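Foro Harnoro - Desarrollo personal - Lecturas y hábitos

Tema: ¿Subrayar los libros ayuda o es una excusa para no cambiar?

lawal_adeyemi
Buenas tardes a todos. El español no es mi primera lengua, así que pido paciencia. Desde mayo leo un libro de 455 páginas sobre el carácter y los hábitos. Subrayo mucho, pero cuando cierro el libro sigo perdiendo la paciencia igual que antes con mi hermano. ¿A ustedes les pasa?

Grulano
Me pasó durante años. Dejé de subrayar y ahora copio una frase en un cuaderno, una sola por capítulo. Llevo 84 y las releo en el autobús.

castillo_norte
No estoy de acuerdo con Grulano. Copiar frases es lo mismo que subrayar, solo que más lento. Si discutes con tu hermano, habla con él y deja el libro para otro momento.

lawal_adeyemi
Gracias, Castillo. Hablar con él es precisamente lo difícil para mí. El libro me da palabras que yo no tengo - tampoco en mi propia lengua. 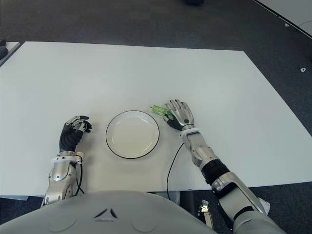 ¿Cuánto tiempo conviene leer cada día para que quede algo?
Con 10 minutos por la mañana es suficiente, si después se piensa un poco en lo leído.

Fliritz
Esa respuesta de los 10 minutos se repite en todos los hilos y a mí no me sirve. Yo leo una tarde entera y luego paso más de tres semanas sin abrir nada. Lo que queda, queda.

castillo_norte
En eso coincido con Fliritz. Cada persona tiene su ritmo.

Grulano
Pues yo sin rutina no termino ni el prólogo. Lawal, ¿en qué capítulo vas?

lawal_adeyemi
En el capítulo sobre escuchar. Ayer lo leí dos veces y después llamé a mi hermano. Hablamos de fútbol, nada más, pero no le interrumpí. Voy a probar el cuaderno de Grulano y escribiré aquí cuando termine el capítulo.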